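Hallis Self Storage
Frequently Asked Questions: Access, Fees and Stored Goods

How do I reserve a unit?

Reservations may be made online, by telephone or in person at the Lammers Road office. A unit is held for six days without payment. After that time the reservation lapses and the unit is returned to general availability.

What identification is required?

Government-issued photo identification and proof of a current residential address. Business customers must also supply a certificate of registration and name one authorised signatory.

What are the access hours?

Gates open at 6 a.m. and close at 9 p.m. throughout the year. Customers holding an extended access permit may enter outside these hours using their personal code. Codes must not be shared — entry by another person under your code is recorded as your own.

How is the monthly fee calculated?

The fee depends on floor area, the level of the building and whether the unit is climate controlled. It is payable in advance on the anniversary of your move-in date. A refundable deposit of $200 applies to all units.

Can I change to a different size?

Yes. Transfers are subject to availability and take effect at the start of the next billing period. The deposit is carried over, and no transfer charge applies to the first move in any year.

Is insurance included?

No. Customers must hold cover for the full replacement value of their goods. Existing home contents policies are accepted where the insurer confirms in writing that off-site storage is covered. Otherwise, cover may be arranged through the office at the time of signing.

What may not be stored?

Perishable food, live plants, animals, firearms, explosives, gas cylinders and fuel are prohibited. Mowers, trimmers and similar equipment must be drained of petrol before they are brought on site.
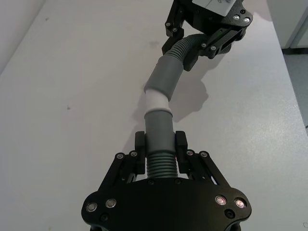 Tyres are accepted to a maximum of one set per unit. Paint is accepted only in sealed, unopened tins.

What happens if a payment is missed?

A reminder is issued on the third day. Access is suspended on the tenth day and restored once the account is brought up to date. Customers experiencing hardship are encouraged to contact the Accounts Manager, Gerrit Masilela, before the due date.

How do I end my agreement?

Fourteen days' written notice is required. The unit must be emptied, swept and left unlocked. Deposits are returned by electronic transfer once the unit has been inspected.

Whom should I contact with a complaint?

Complaints should be addressed in writing to Lizelle Maluleke, Customer Relations, at the Lammers Road office. Please include your unit number and a daytime telephone number.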